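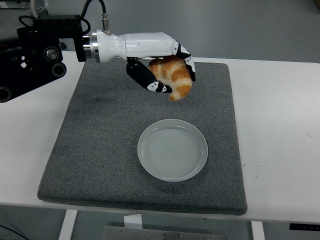

Villanueva is an independent test bench for end-of-arm tooling. We take grippers, arms, wrist cameras and controllers from manufacturers and integrators, run them through fixed task sets, and publish the results with the raw logs. Most of the tasks are pick-and-place jobs with objects that are awkward to hold. Bakery goods are the hardest group we have. A croissant has a ridged crust, pointed ends and a curve that puts its centre of mass outside the obvious grip line, so a hand that grips it from below with one finger and presses from the other side with a second loads it quite differently from a parallel jaw. The target is a shallow round plate on a grey felt mat, and the release is scored separately from the grasp.

Home | About us | Test methods | Reports | Loan a device | Contact

What we do

Our work is comparison. A single gripper on a single arm gives a result for that pair and little else, so every hand that comes in is mounted on at least two arms where the flange allows it. Adapter rings are machined in-house. We record the mass of the adapter and add it to the payload figure, a step that is often left out of datasheets.

A standard run is 1000 cycles per object class. Before the run, the operator gets one working shift to tune grip force, approach angle and finger speed. After that the parameters are locked. If a device needs retuning during the run, the count goes back to zero and the retune is noted in the report. We do not remove failed cycles. A dropped object, a crushed object and a missed grasp are three different codes and are reported as such.

The current object set has 21 items. It includes pastries, soft fruit, folded cloth, thin card, blister packs and several sizes of turned aluminium bar. Baked goods are replaced on a fixed schedule and weighed before use, as crust strength falls quickly once an item has been handled. Crumb loss is measured by weighing again after release. It is a crude method, but it repeats well and customers understand it.

How we compare hands

The two families we see most often are parallel grippers and multi-finger hands. Parallel grippers are faster, easier to clean and simpler to control. Multi-finger hands cope better with objects whose shape varies from piece to piece, but they bring more joints, more cabling and more time spent on calibration. Cable routing deserves more attention than it usually gets. A connector on top of the housing keeps the lead clear of the work surface, but it can limit wrist rotation, and we log the usable range with the lead fitted.

Cameras are tested in the same way. Each is run at two mounting positions and under two lighting levels, with pale objects on pale surfaces included. White and translucent items are kept in the set on purpose – depth sensors handle them badly, and many production lines are full of them.

Controllers are assessed on latency, recovery after a protective stop, and the quality of the fault messages. The last of these is a judgement, and we mark it as one.

The bench

The workshop was set up by Veronica Cozma, who had spent her earlier career in packaging machinery and wanted force data that could be checked by someone other than the seller. Ľudovít Charvát joined to build the logging system and now runs the controller tests. Both still take turns on the bench.

Trarnidora, our logging software, stores joint position, motor current and camera frames against one clock. Files are open format and can be downloaded with each report. The library now holds 1399 completed runs.

Recent work includes a comparison of finger pad materials for Jidard and a wrist camera trial for Rostonix. Both clients agreed before testing that the results would be published whatever they were. We ask this of every client. Devices are returned after the run, and we take no commission on sales.

Loans and visits

Devices can be sent in at any time. Please include the flange drawing, the controller firmware version and a spare set of finger pads. The next open slot for multi-finger hands is in February. Visits are by arrangement in the morning, when the bench is being set up and questions do less harm to the schedule.

Comments (3)

pkt_line4: Do you publish the approach angles for the pastry runs? The PDF gives force only.

Villanueva bench: They are in the log files, second table. We will add them to the PDF.

m.harrow: Useful note on adapter mass. We lost a week to that on a small arm – the payload limit was fine on paper and the wrist joint kept tripping.

This site uses cookies to remember your download settings. Accept | Reject | More information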